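Riis 2.6 review: a planner that would like you to know it was thinking

There are two kinds of motion planning software. One kind gives you a path and no explanation, and the other gives you an explanation and, if you ask nicely, a path. Riis, from the Granton outfit of the same name, belongs firmly to the second. I have been using it for long enough to have opinions, and the licence renewal is due in July, so I'd better write them down.

Riis sits between your perception code and your arm. You hand it a list of objects with poses, a target and a robot description, and it hands back a trajectory with a score and a log. It also comes with a simulator, Zorkik, which used to be a separate product and still behaves like one. The menus are in a different typeface. The undo shortcut is different as well, as I found after moving a table when I meant to unmove a bowl.

Installation is dull, and I mean that kindly. It wanted 26 packages, found them all and got on with it. The only snag was a config file that has to sit in the home folder and nowhere else, a fact recorded in the changelog and missing from the manual.

Most of my testing was tabletop pick and place with crockery. Bowls are a fair way to annoy a planner. The rim is the only sensible thing to grip, the middle is full of nothing, and a grasp that is slightly too low on the outside has the fingers skating down the curve. Give it two bowls of different heights and you learn quickly whether the software understands that the gripper has a body attached to the fingers.
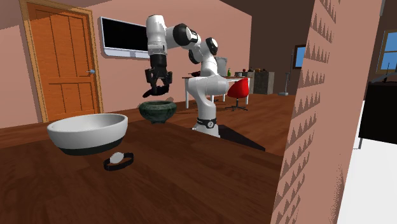
Misaki Chiba
Reviewer, software and tooling
May 7, 2025

Zorkik's stock room is the one I've used throughout. Somebody put a good deal of love into it. There's a panelled orange door, a television on a pink wall and a red office chair at the back, and my planner cares about none of them. What it cares about is the dark green bowl under the gripper and the big white one nearer the front of the table, and how to get at one without clouting the other.

On this, Riis is very good. Out of 700 planning requests on bowl layouts like this one, it failed to return a path on five. All five were cases where I had shoved the two bowls so close together that I wouldn't have fancied picking one up myself. The approach paths are tidy. The elbow stays up out of the way, and the wrist doesn't do that full turn which some planners throw in for their own amusement.

The log is the real selling point. Every rejected grasp gets a line in plain English: "finger meets neighbour", "wrist limit", "too steep at rim". Click a line and Zorkik shows the arm in the pose it decided against. I have spent years guessing at this from error codes, and having it spelt out saved me most of a morning on the first day. It can get chatty. There is a verbosity setting, and I recommend turning it down before you leave anything running overnight, unless you enjoy buying disks.

Small flat things are another matter. There's an object like a wristwatch on the table in front of the white bowl, and for my first few sessions Riis treated it as part of the tabletop. The default clearance filter swallows anything that lies low enough, so the planner will cheerfully route a finger straight through it and award itself a high score. You can change this per object, in a panel called Surface Preferences, which I took to be about colours. Once that's sorted, the watch is respected. I'd still like a warning when the filter eats something I have gone to the trouble of naming.

Perception is where the money goes, or would. Riis will take poses from anything, but it plainly hopes you'll buy Brosora, the company's own pose estimator. The trial version plugs in with two lines of config and works well on plain shapes. The mottled glaze on the green bowl gave it more trouble than I expected: the position was fine, while the orientation wandered from one estimate to the next. For a round bowl I can live with that. For a mug I could not, and I've stayed with my own code.

Then there is speed. Simple requests come back before I've let go of the key. Awkward ones take long enough for me to look at the progress bar, which moves to the end, waits there a while and then goes back to the middle. Support told me this is the second pass. I asked if the bar could say so and was told it had been raised before.

Things I liked: the log, the elbow behaviour, being able to replay an old request against a new version and see what changed. Scene files are plain text, so they go into version control without a fight.

Things I didn't: the clearance filter, two undo shortcuts in one product, and a manual that describes the previous release with great confidence.

Would I renew? Yes, on the single-seat licence, without Brosora. If your work is boxes on a belt you won't get much from all this explaining, and there are cheaper planners that will do it in silence. If you deal with odd shapes close together and you're tired of asking an arm why it won't move, the trial is worth a week of your time. Put the config file in your home folder first.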